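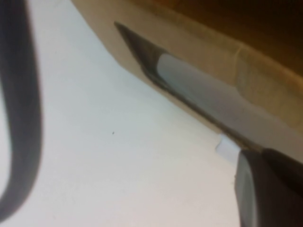

Search tutorials
Filed under: Robot Learning > Manipulation > Hands-on Guides

How to Train a Grasp Policy That Knows When It Can't See

Friday, May 17, 2024

Wrist cameras are wonderful. They're cheap, they move with the hand, and they give a learned policy a close view of the thing you want it to pick up. They also spend a lot of their time staring at almost nothing: a pale table, a blurry piece of the gripper, the side of a carton. If you've ever watched a policy do a beautiful approach and then wander off during the last inch, you've met the problem this guide is about.

The method is called view gating. We put it together for our Pletitz tabletop project, and I've become a huge fan of it, mostly because you can add it to a policy you already have in an afternoon (okay, a long afternoon). You'll train a small extra head that scores each wrist view for how useful it is, and then let that score decide how much the policy leans on the wrist camera and how much on its own recent motion.

What you need before you start

- A working imitation policy that takes wrist images and joint positions. Ours is a plain action-chunking model, nothing exotic.
- Recorded demonstrations with the gripper opening logged at every step. If you didn't log the opening, stop and go record some that have it.
- A way to label frames quickly. We used Grullusus, our in-house labeling tool, but a folder viewer and two keyboard shortcuts will do the job.
- One GPU. The gate is tiny.

We used 682 demonstrations of one task: pick up a small light-colored piece from a white surface next to a cardboard box, and place it in a tray. White on white is a mean choice, and I recommend something like it! Depth cues are poor, the edges of the object fade into the table, and the gripper hides a good part of the view right when you need it most. If your gate works there it will have an easy time with a red block on a green mat.

Step 1: Pick the frames to label

Don't label whole demonstrations. Neighboring frames look nearly the same and you'll burn out before lunch. Take 4 frames from each demonstration instead: one from the start of the approach, one from halfway, one just before the fingers close, and one after the lift.

The third one matters most. In it the finger often covers a long diagonal strip of the view, the object may be down to a bright patch beside the finger's base, and everything else is table. Humans can usually tell what's going on from a frame like that. Your policy may not, and the label should reflect what the image holds, without help from your memory of the rest of the recording. Shuffle the frames before you label them so you can't cheat.

Step 2: Label for usefulness

Give each frame one of two labels, useful or weak. The question to ask yourself is simple: if I had only this image, could I say which way the hand should move next?

A few rulings that saved us arguments:

- Object partly hidden, but two of its edges are clear: useful.
- Object visible only as a bright spot with soft edges: weak.
- No object, but the side of the box gives a clean line to judge the hand's angle by: useful, if the hand is still approaching. Weak if it's closing.
- Blur on the near parts of the gripper: ignore it. The hand is always close to the lens and some of it will always be soft.

That last one tripped us up badly. Our first round of labels marked any blurry frame as weak, and the gate learned to look at the dark blob on the side of the image instead of the workspace. It called nearly everything weak. We threw those labels out and started over.

Step 3: Train the gate

Freeze the image encoder from your policy. Take its features, add the gripper opening as one extra number, and feed both into a two-layer network with a single output between zero and one. That's the entire gate.

Please don't skip the gripper opening. The same picture means different things with the fingers wide and with the fingers shut on something, and from a single wrist view it can be hard to tell whether a piece next to the finger is held, touched, or simply nearby. The opening gives the gate a fighting chance.

Train with ordinary cross-entropy loss. Hold out entire demonstrations for validation, never single frames, or your numbers will look far too good. Ours settled quickly and I stopped at 131 epochs, which was probably more than it needed. Watch the validation curve and stop when it goes flat.

Step 4: Connect it to the policy

Multiply the image features by the gate score before they enter the policy's action decoder. Then add a second input, a short history of recent joint positions, multiplied by one minus the score. When the view is good, the images lead. When it's weak, the policy leans on where the hand has just been and where it was heading.

Fine-tune the decoder with the gate frozen. I tried training both together at first, and the gate slid toward a score of one for everything within a few passes. Freeze it. You can always unfreeze it later with a very small learning rate if you're curious (I was, and it didn't help).

Two settings to check:

- History length. Too short and the policy hesitates whenever the score drops. Too long and it replays old motions from the demonstrations. Start with half a second.
- Smoothing. Raw scores jump around from frame to frame. A light moving average calms the hand down a lot.

Step 5: Test it properly

We ran 200 trials on the real arm, split evenly between the gated policy and the original, with the order mixed so that changes in daylight wouldn't favor either one. Same start positions for both, marked with tape under the sheet.

The gated policy dropped fewer pieces, and what made me jump out of my chair was the way it failed. The original tended to close on empty space and carry on to the tray as if all was well. The gated one would slow down, hold its line, and close a little late. Late closes are much easier to fix! We caught many of them with a simple retry rule based on the gripper opening.

I want to be careful about how far this goes. It's one arm, one task, and one style of gripper with flat pads on the fingers. The Khoury test bench, where we're moving next, uses a shorter finger that hides less of the view, and I expect the gain to shrink there. If the camera can see the object nearly all the time, a gate has little to do.

Common problems

The score is always high. Check your label balance. If weak frames are rare, weight them more heavily in the loss.

The score drops whenever the box comes into view. You probably had the box in more of your weak frames than your useful ones. Label more frames with it in both groups, or move it around between recordings.

Small marks on the table grab the policy's attention. Yes, really. A dark speck on a white sheet can be the sharpest thing in an entire image. Swap or shift the sheet between recording sessions, so no single mark lines up with a grasp.

The arm stalls above the object. Your history is too short, or the smoothing is too heavy. Change one at a time.

Where to go next

The obvious extension is to let the arm act on a low score, backing up a little to get a better look before it commits. We have an early version running at the Trurholm lab and I plan to write it up in October, with the training settings included. Until then, try the plain gate on a task you already have recorded, and plot the score over one full demonstration before you touch the decoder. Seeing that curve dip just before the fingers close is a real thrill, and it's also the quickest check that your labels make sense.

Get new robot learning guides by email. Enter your address to subscribe. You can unsubscribe at any time.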